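[wulero-bench] Re: labels, sheets and small white parts

Hello all,

Thanks for the questions, I'll take them in the order they were asked. The original message is at the bottom for anyone who joined after September.

Labels on the cubes. We print ours on matt sticker paper and cut them with a scalpel and a steel rule, a millimetre short of the face on each side. When we cut them to the full width the corners lifted after a few days and picked up fluff. Wipe the cube with a bit of alcohol first, let it dry, put one edge down and smooth across with the side of your thumb. If a label goes on crooked, take it off and bin it. I have tried re-sticking them and it was never worth the paper.

We did a run of 100 labels over the summer and still have 75 left, so they do last if you leave them alone. The ones that go first are on the faces you pick the cube up by.

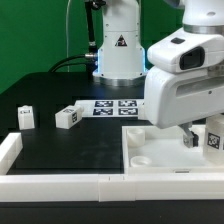

The trays are the plain white shallow sort. I know several people on the list wanted something in a colour, on the grounds that white cups in a white tray are hard to make out. I agree they are, a bit, and if you are setting up from nothing I would choose grey. But we had the white ones already and the walls are a good height: high enough to stop a cup that tips over, low enough to reach in from the side. The cups go in wherever there is space and we don't bother lining them up.

Cleaning is warm water and washing-up liquid. Don't use the green scouring pads. They leave scratches, and after that the grime never quite comes out.

On the black table top: yes, it shows everything. Crumbs of label backing, finger marks, the lot. We wipe it at the end of the day with a dry microfibre cloth and once a week with a damp one. Polish makes it greasy, so please leave the Follus spray in the cupboard, whatever it says on the tin.

I think that covers the main points. Further down are a couple of things I nearly forgot.

Regards,
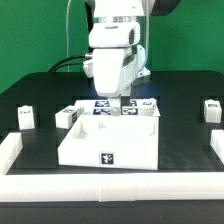

Rainer Reuter
Bench and Materials, Aneck

PS. Raised block or flat sheet for the two-by-two tags? We use both. The block doesn't curl and you can wipe it, and it is easy to find again when the table is full. The sheet is quicker to replace and costs next to nothing. If you use the sheet, print it on the heaviest card your printer will take and keep it under a book overnight before it goes on the table. Check the scale setting too. Ours kept going back to "fit to page" by itself, and I threw away a whole morning's prints before I noticed.

PPS. Loose cubes. We keep them in lidded boxes, 50 to a box, with the labelled faces not touching each other if we can help it. A strip of felt between the layers is enough.

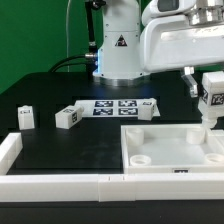
The boxes came from Lammers, part number 456. I believe they have changed the lid since ours were bought, so ask before you order a stack of them. The old lid clips on both sides — the new one, from what I have heard, only slides.

----- Original message -----
Sent: Friday, November 14, 2025
Subject: [wulero-bench] labels, sheets and small white parts

Hi everyone,

We are sorting out our small parts and would like to hear what others do before we buy anything.

1. How do you stop paper labels peeling off plastic cubes?
2. White trays or coloured? And how do you clean them?
3. Does a black table top drive you mad?
4. For a set of four tags, is a printed sheet good enough or is it better to have something raised?
5. What do you store the cubes in?

We have a shelf and a half to fit it all on, so nothing too big please.

Many thanks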